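Stone Day at the Stunen Yard

I've been meaning to write this up since we got back, and if I don't do it now I never will. We finally made it to the open day at the Stunen stone yard, a little outside Karkent, after missing it two years running (once for a wedding, once because I wrote down the wrong weekend, which was my own fault). Date for the record: September 23, 2018. It was gray and breezy, great weather for standing around looking at rocks.

Parking is in the field across from the gate, 5 dollars, cash only, and the line moved fast. Get there early anyway! By noon cars were backed up to the Nirau turnoff, and one of the guys in vests told me they'd had 483 people through before lunch. Last year it was more like 400 for the whole day.

The tour starts in the cutting shed. They hand you earplugs and you'll want them, because the big saw is LOUD, even from behind the rope. It runs under a stream of water the whole time, and the floor slopes to a drain so the gray slop goes into settling tanks out back. I asked what happens to the sludge and got a ten-minute answer, most of which I've forgotten, but some of it ends up in brick. A block weighing almost 2,000 pounds was sitting on the rollers waiting its turn. My mother-in-law patted it like a horse.

After that comes polishing, which I liked best. The heads go from coarse grit to fine, and you can run your hand over sample pieces from each stage. The first one feels like a sidewalk. The last one feels like a plate. I had always figured the shine was some kind of coating, so I learned something.

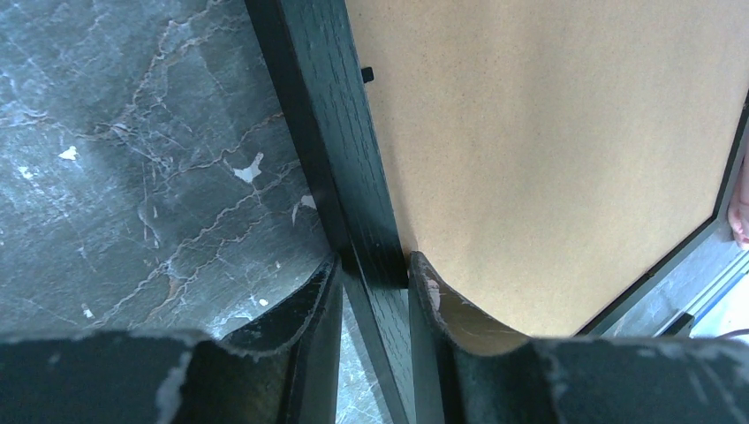 Dark gray marble with white and rusty veins, and my favorite look of the day.

We spent a long time on veins. The woman leading our group said they form when cracks in the stone fill up with other minerals, and the rusty color usually comes from iron. She also said dark marble shows every fingerprint and every drop of lemon juice, and that people buy it for a kitchen and then call up mad a month later. We have three kids. Noted.

Lunch was from the Nghiêm truck parked by the office -- pork rolls with pickled carrots, and iced coffee so strong I talked the whole way home. The line was longer than the one for the tour, and it deserved to be.

The remnant sale is out behind the polishing hall. Go there first if you're serious, because the small pieces were pretty picked over by two o'clock. We came away with a pale green offcut for the hall table and a bag of chips for the planters. They'll load your trunk for you, but bring an old blanket. We used my husband's good jacket, and he has mentioned it several times.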